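To: the furniture care list
From: Halyna Pylypenko
Date: April 2, 2021
Subject: Re: White carved furniture, how to clean the scrolls

Orathai Nakpan wrote:

> Hello all. I bought a dressing table with carved legs and I love it, but I am
> defeated by the dust. It sits in all the curls and in two months the white looks
> gray there. I tried a wet cloth and it only pushed the dirt deeper. Does somebody
> here have a method that does not take the paint off? Also, is it a mistake to put
> a plant on top? My sister says it is.
>
> Orathai

Dear Orathai, dear list,

I am answering with some delay, please excuse me. I wanted to look again at our own pieces before I write, and I had also to find the notes which I made in November, when I cleaned all of them at one time. The paper was inside the manual of the washing machine.

We have a room in the Landico building with a number of white carved pieces in it. They came to us from a shop called Gresier, which closed, so I cannot tell you the kind of paint. I only know it is not very hard. When I rub with a strong cleaner, the cloth becomes white, and this is a bad sign.
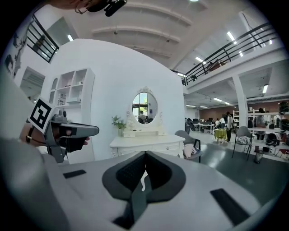

For the dust in the carving I use a dry brush first, always. A soft one, the kind for watercolor, and a second one which is a little stiffer for the deepest places. I start at the top and go down, so the dust does not fall on a part that is already clean. On the dresser it means that I begin with the oval mirror over it, and there the crest at the top of the trim is the worst place of all. Then the knobs, then the legs. The small drawer box I lift off and clean on a towel, because if you brush it where it stands you get dust in the drawers. When the brushing is finished I take a cloth that is almost dry, with one drop of dish soap in a bowl of warm water, and I wrap it around a wooden stick of the kind they give you with sushi. With this you can follow the line of the scroll. After it comes a dry cloth immediately. I do not leave water in a curl even for the time of a telephone call.

About the plant your sister is half right. We keep a small potted one on the left end of the dresser top and I would be sad without it. But a pot can leave a ring, and a ring on white paint does not go away. I take the pot to the sink for watering, I let it drip there, and I wipe the bottom before it comes back. Under a bigger pot I would put a cork mat also.

Please do not use the melamine sponge. I tried it on the inside of one door, where it is not seen, and it made a dull spot the size of a coin. The same with the spray polish from Zapata that somebody praised on this list: on flat wood maybe it is good, but in the carving it stays sticky and then it collects more dust than before. I was two evenings removing it with cotton sticks.

The feet are a separate matter. They stand low, they meet the mop, and the dirt there is a different one, more greasy – you will feel it with the finger. I do them on my knees, with the same stick and cloth, and I change the water after each pair of legs. On a shiny dark floor like ours the dust near white feet is visible from the door, so I pass a dry microfiber mop first and the feet after that. If you mop with water, stop a hand's width before the furniture and finish by hand.

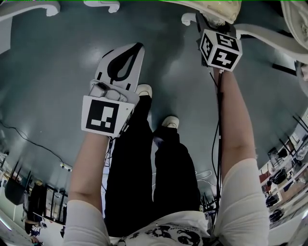 Inna Vakulenko wrote to me privately that she puts felt under every foot, also under the little scrolled ones, and that since then she has no more chips in the paint when the vacuum cleaner passes. She cuts the felt a bit smaller than the foot so that it does not show, and she replaces it when it becomes flat. She allowed me to share this with the list. I have not tried it yet, but I bought the felt.

One more thing, for chips which you have already. I asked at the Tandudeck store for a touch-up paint and they mixed me a small pot after a piece of old trim I brought. The number on the lid is 3532, a warm white. It may be wrong for your table, so please test it behind a leg. Put it on with a toothpick, very little, wait one day and put a second time. Zawadi Mugo asked in message 442 if nail polish can replace it. In my experience it becomes yellow.

If you write what color your table is exactly, cold white or like cream, maybe other members can compare.

With kind greetings,
Halyna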